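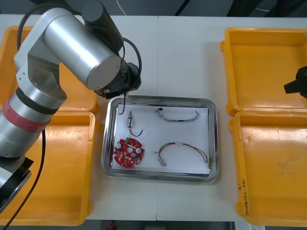
Wednesday, Mutthorpe, late afternoon

Back from the rabbit fencing with Ainhoa and very muddy, so I'm writing this up before I forget it all. We walked the whole of the Plesten side and found 3 fresh scrapes under the netting, all near the gorse, which is just where Savvas said they'd be (he'll be pleased!). I pegged the worst one with 60 cm of spare mesh, and it'll hold until Junhao can get up there with the proper turf staples.

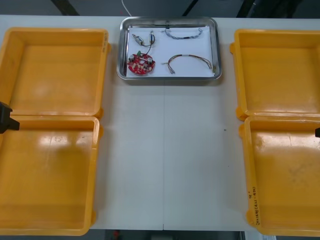 The bait stations along the beck were a nicer surprise — hardly a nibble at either of the 2 we'd been fretting over, though I'd like another week before we move them. Saqib, if you read this, the gate by the old barn is sticking again and wants lifting as you push. Droppings count still to do, tomorrow if it's dry.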